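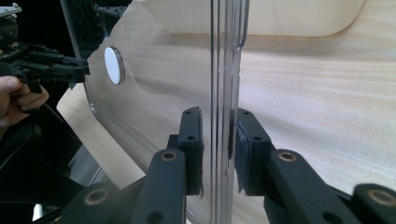 Unit 102: Small Parts Storage
Week 2 notes

Sellers love the word "organiser". Be suspicious of it. A tray with a lot of little squares looks tidy in the shop, and then half your fittings turn out to be longer than the squares.

The Lerberg catalogue claims its clear boxes "end searching". I doubt it. Clear plastic shows you what's on the outside of the pile. It also picks up glare under bench lights, so a label is still worth the trouble, whatever colour you buy.

Before Tutorial 2, measure your longest item and your fattest one. Then look at trays. 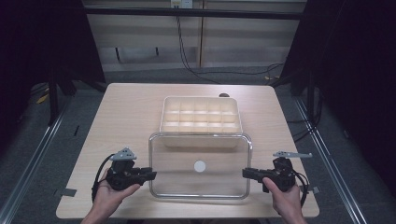 Fig. 2. Clear container in front of an 18-cell tray, three rows of six.

Open box or grid? Pruvar's answer is always the grid. Read their chapter, but ask who sells grids.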